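3.2 Work surface and item set

All handling tasks were carried out at a single table in the Tarnurlow study room. The table was selected for its light wooden top, which gives adequate contrast with both dark and grey items, and for its size, which allows one person to reach every part of the surface without leaning. The floor is carpeted in grey, and dropped items therefore tend to stay close to where they land. A round grommet hole near the far edge was left uncovered. It served as a convenient fixed point when item positions were noted by hand, and no item in the set was small enough to fall through it.

The items were drawn from the Fostaron list of desk objects, which sorts small goods by how they keep their shape when lifted. We used three of its groups: folded or bent parts that stand by themselves, soft pads, and thin flat strips. Boxes and bottles were excluded, as they have been covered at length in earlier work on table clearing. 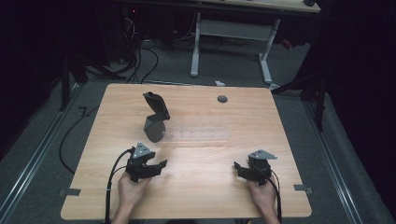 Standing parts present a different difficulty from flat ones. A part with a tall upright flap offers an obvious place to take hold, but the flap is seldom above the centre of the base, and a pull on it tends to tip the part before it leaves the table. In the written instructions we therefore asked for such parts to be taken low down wherever the base allowed it. Parts were placed towards the far side of the table at the start of a trial and had to be set down upright in the near half. A part that came to rest on its side was recorded as fallen, whether or not it was later righted.

Clear strips were included on account of their low visibility. On a grained wooden surface the outline of a clear strip is weak, and its position is often judged from its markings alone. The strip was laid lengthwise across the table, parallel to the near edge. Its thickness was not varied. Lifting it requires one end or one long side to be raised first, and pressing down on the middle while closing on the edge was found in piloting to be the least reliable approach.

3.3 Placement of soft items

Soft pads were handled from the side. In piloting, carried out in May, a grasp from directly overhead folded the pad and left its final position hard to predict. The side approach keeps the pad flat for longer and allows the second hand to steady the opposite edge. Pads were not required to lie square to the table, and the starting angle was changed between trials.
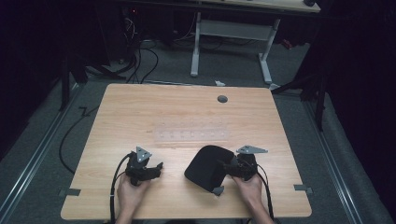
Figure 4. Soft pad near the front of the table, between the two grippers, with the clear strip lying further back.

The distance between the pad and the strip was left to the person setting out the table, subject to the condition that the two did not overlap. Overlapping layouts were treated as a separate condition and are reported in Section 5. Each layout was used for 30 trials before it was changed. A trial ended when the pad and the strip had both been moved to their target areas, or after 300 seconds, whichever came first.

Target areas were defined by distance from the table edges and were not drawn on the wood. Printed outlines were considered, following the Bustamante protocol, but they draw attention to the target and make a clear strip easier to find than it would be on an ordinary desk. The surface was wiped between layouts to remove dust, which otherwise collects along the edges of the strip and raises its contrast.

Scoring followed the Tereo scheme with one change. The original scheme gives no credit for a pad that is placed correctly but has a turned edge. As soft pads may have slightly curled edges even at rest, we accepted any pad whose centre lay within the target area and whose surface was not folded over on itself. The same rule was applied to all layouts.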